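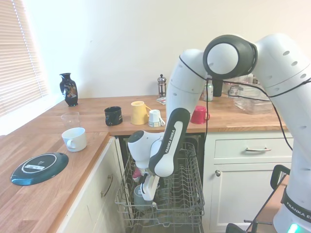

Section 2. Comparing finger sets on the dishwasher task

By now your arm is mounted, powered and talking to the controller, so we get to the fun part: finding out which fingers can really handle a mug. We keep coming back to the dishwasher because it asks so much of a gripper. The tines are close together, the mug walls curve, and the wrist has to tip well over to get down into the lower rack. A pair of fingers that looks great above an open table can have a rough time in there!

You will need the Hosell straight fingers, the Trarnora padded fingers, the hex key from the tool pouch, and a few mugs and cups you don't mind losing. Mix up the shapes and handles as much as you can.

2.1 Getting the kitchen ready

1. Pull the lower rack all the way out until it stops. Check that it doesn't creep back when you push a tine lightly with one finger.

2. Clear the rack down to one mug for your first runs. You can fill it up later, and you will want to, but start simple.

3. Put the rest of your test dishes on the counter, away from the front edge. Leave some of them in awkward positions - a plate face down, a mug on its side. Those make terrific second-day problems.

4. Follow the cable along the arm by hand, from wrist to base. It needs enough slack for the lowest reach and must not hang where the rack or a door handle can catch it.

CAUTION: Keep the emergency stop in your hand whenever the arm is moving below counter height. Keep your other hand out of the rack.

2.2 Fitting the fingers

1. Open the gripper fully and put the arm in its rest pose. Lock the joints.

2. Remove the two screws at the root of each finger. Set them in the magnetic dish, not on the floor.

3. Seat the new fingers and tighten by hand first, then a quarter turn with the key.

4. Run "Home gripper" from the Pelell panel. The fingers should meet evenly along their tips. If one leads the other, loosen both and seat them again.

5. Choose the matching finger profile in the panel. The padded fingers are thicker, and with the wrong profile the panel will report a grasp before there is one.

NOTE: After every finger change, repeat step 4, even if you are only going back to a set you used ten minutes ago. Tullio Farina skipped it once during our own trials and we threw out a whole afternoon of results.

2.3 Teaching the grasp

1. Switch to hand guiding and bring the gripper over the rack. Come down from above at a slant, so that the wrist stays clear of the cabinet on either side.

2. Stop with the fingers on opposite sides of the mug, about halfway down the wall. Save this pose as "grasp".

3. Back out along the same line and save a second pose as "approach".

4. Set the closing force to Low and the hold time to 2000 ms. Run the grasp once at the slowest speed.

5. If the mug turns between the fingers, go up one force step. If it turns again, move the grasp pose lower before adding more force.

6. When you get a clean lift, drop the hold time to 1000 ms and try it again. This is a great moment, by the way. Even after all these months I still grin when the mug comes up off the tines without touching anything.

CAUTION: Don't use High force on glassware or thin cups with either finger set.

2.4 Running the comparison

1. Do all your runs with one finger set before you change to the other. Switching back and forth takes longer and adds seating errors.

2. Turn the mug a little between runs so that the handle faces a new direction each time.

3. Log every attempt, including the ones you stop yourself. Use "slip", "tine contact", "handle contact" or "clean" in the result field so the Pelell report can sort them.

4. Save the log under the name of the finger set.

Our own log reached 760 attempts on this task. The straight fingers got between the tines more easily, and the padded ones held a glazed mug better at Low force. Vibeke Brøndum prefers the straight set for everything and Aldo Zuccaro won't give up the pads, so please run your own dishes and see where you land!

2.5 If something goes wrong

Gripper reports a grasp but the mug stays put: wrong finger profile. See 2.2, step 5.

Arm stops on the way down: usually contact with a tine. Guide it out by hand, clear the fault, and save a new approach pose slightly farther from the rack wall.

Mug lifts and then tilts: the grasp is too high. Lower the pose and keep the force where it is.

Section 3 covers placing the mug back between the tines.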